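The Raffle at Wurus Street

My Aunt Edeltraud Wiegand once won a ham she didn't want, and she has held it against raffles ever since. So when she rang me at 7 in the morning to say she'd bought a ticket, I sat straight up in bed.

"Number 3794," she said. "Write it down, love. I'll only lose it."

I wrote it on my hand. The prize was a weekend for two at the Adamczyk guesthouse up the coast, and I had a fair idea who the second person was meant to be. Hélder Marinho had been fixing her back gate since March. It's a small gate. I could have fixed it myself with a screwdriver and a cuppa, but every time he got it swinging properly some other bit of it would go, and there he'd be again with his toolbox and his good shirt on.

The draw was at the old hall, so we got there early for decent seats — my aunt likes to be near a door — and she spent the wait telling me she didn't care either way. 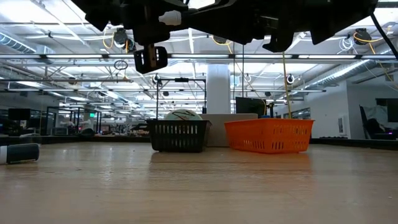
A ball in the black basket, with the orange one beside it.

Weronika Rutkowska did the draw, in the green cardigan she keeps for occasions. She had a lovely loud voice and no hurry in her at all. First there was a voucher for Memetti's, the bakery, and then a garden hose, and then a speech about the roof. Hélder came in halfway through the roof and stood up the back with his hat in both hands, and my aunt suddenly got very interested in her handbag.

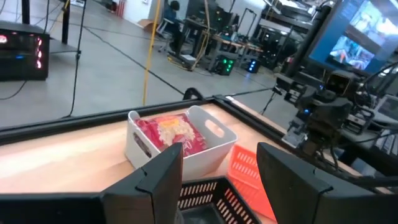
I should say that she'd been on her own for five years by then, and she was good at it. She had her crosswords and her tomatoes and a radio in every room (all on different stations, it drove me up the wall). I used to think that was the whole story. Then one evening I dropped in and found two cups on the draining board, and she went pink right down to her collar and told me she'd been thirsty.

"Three thousand, seven hundred and ninety," said Weronika, and my aunt grabbed my wrist, "three."

Ninety-three! One off! Dariusz Sowa jumped up and kissed his wife, and everybody clapped, and my aunt clapped too, a bit harder than she needed to. I was working out something kind to say when she stood, tucked her bag under her arm and marched straight up the back.

I couldn't hear much over the chairs. I heard "gate", and I heard him laugh. When she came back for her coat she had his hat on.

"We're going to pay for it ourselves," she said. "You can water the tomatoes."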